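Wolen Pattern Records: README

Version 3

Contents

Wolen is a set of 767 text records describing repeat patterns in printed wallpaper and wrapping paper. Each record gives the repeat height, repeat width, match type, number of print colors and a short motif description in plain English. No scans are included in this release. The records were written for people who catalog paper samples and need consistent terms.

Sources

The records come from two sample collections, Cluma and Sorrentino. Cluma holds mostly wallpaper from bound sample books. Sorrentino holds loose sheets, including wrapping and lining papers. Where both collections hold the same pattern, the Cluma record is kept and the Sorrentino shelf number is moved to the notes field.
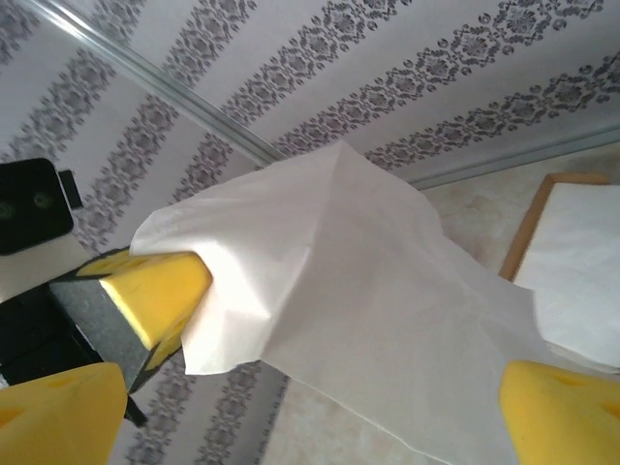 Record format

Files are UTF-8, tab separated, one record per line. The first line holds the column names. Empty fields are left blank; do not read a blank as zero.

record_id: integer, unique, never reused
source: cluma or sorrentino
repeat_h: vertical repeat in millimeters
repeat_w: horizontal repeat in millimeters
match: straight, drop, random or none
colors: number of print colors, ground not counted
motif: free text, 300 characters maximum
notes: free text, no limit

Measurements

Repeats were measured on flat sheets with a steel rule and entered to the nearest millimeter. A repeat taller than 700 mm was measured in two passes and the values added. Sheets smaller than one full repeat have blank repeat fields and the word "partial" in notes. Curled sheets were weighted at the corners first.

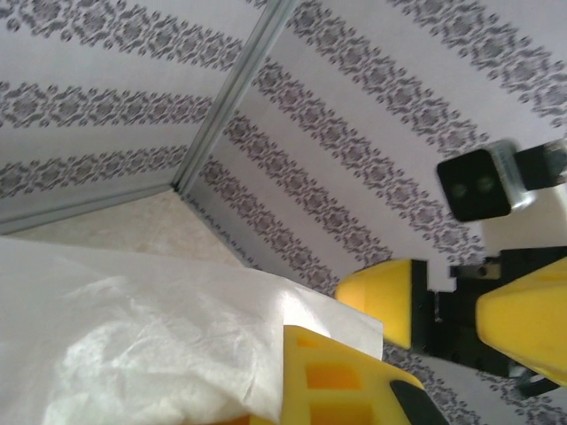

Ainhoa Cordero
Maintainer, Wolen Pattern Records

Motif terms

The motif field uses a short word list, stored in terms.txt. "Damask" refers to the style of the ornament only and says nothing about the material. "Band" means a motif row with clear ground above and below it. "Stripe" is reserved for vertical elements. Older Sorrentino labels use "border" for both, and these were recoded by hand in December.

Known problems

Color counts for faded papers are low in some records. Drop matches in the Cluma books were sometimes entered as straight when the sample showed only one width. The Omport import script trims trailing spaces but also removes a leading hyphen from the notes field; check any note that starts in the middle of a phrase.

Changes

Duplicate shelf numbers removed. Column "ground" dropped and its values moved to notes. Line endings are now LF in all files.

Corrections

Send the record_id, the field name and the proposed value. Corrections to measurements should state whether the sheet was flat when measured.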